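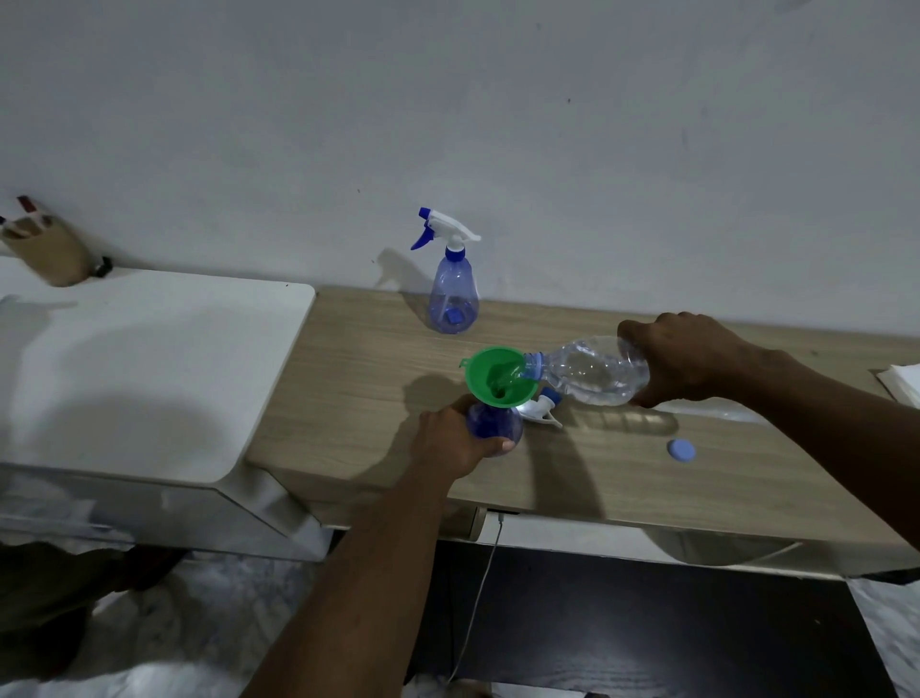

Refilling at the desk, green funnel in the neck of the bottle.

How to refill a spray bottle (and which advice to ignore)

There is a surprising amount of advice online about pouring liquid from one container into another. Much of it comes from people who want to sell you a refill kit. I have bought one of those kits, the Plindus one, and what I got was a funnel, a bottle and a leaflet telling me I was saving the planet. The funnel was fine. Any funnel is fine if it fits.

What you need

A spray bottle with a trigger head that unscrews
A plastic funnel with a stem narrower than the neck of the bottle
Whatever you are refilling it with
A measuring cup, if you are diluting a concentrate
A cloth

You will see people recommend a special tray and gloves for everything. For plain water or very diluted dish soap I don't bother. For anything with a warning on the label, do what the label says and ignore me.

Step 1. Check what was in it before

Same product going back in? Carry on. Different product? Rinse the bottle, fill it with warm water, spray some of that through the head into the sink, and empty it. Never put a new cleaner on top of the leftovers of another one. Bleach with vinegar or ammonia makes dangerous gas, and I don't care how many cleaning hacks tell you to combine things for extra power. If you can't remember what was in the bottle, don't guess. I keep bottles to one product each, for good.

Step 2. Take the head off and put it somewhere sensible

Unscrew the collar, lift the tube out slowly and let it drip back into the bottle. Lay the head on the cloth. Tubes flick when they come free, so keep your face back.

Step 3. Seat the funnel

Push the stem into the neck and hold the bottle low down with your other hand. Rounded bottles slide on a smooth desk, and a funnel makes them top-heavy. If the stem plugs the neck completely, the air can't get out and the liquid will sit in the cone doing nothing. Lift the funnel a little and it will go down. Funnels with "anti-glug" ridges are supposed to solve this. Mine did not.

Step 4. Pour less than you think

Stop where the body starts to narrow. The tube takes up room, and an overfilled bottle pushes liquid out of the collar when you put the head back — usually over your hand.

For a concentrate, put the water in first and the product second, or you'll be pouring water onto foam. I use 100 ml of water at a time and top up to 200, which suits a small bottle. The dose comes from the label. The Vamine bottle I had suggested a "generous splash," so I stopped buying Vamine.

Step 5. Head on, prime, wipe

Screw the collar down straight, without forcing it. Squeeze the trigger over the sink until it sprays. If nothing comes after a decent number of squeezes, check that the nozzle is open and the tube reaches the liquid. Wipe the outside and the desk, rinse the funnel, and write the contents on the bottle.

Is it worth it?

For window cleaner and plain water, yes. For the scented refill pouches, do the math on the price per 100 ml before you believe the front of the packet.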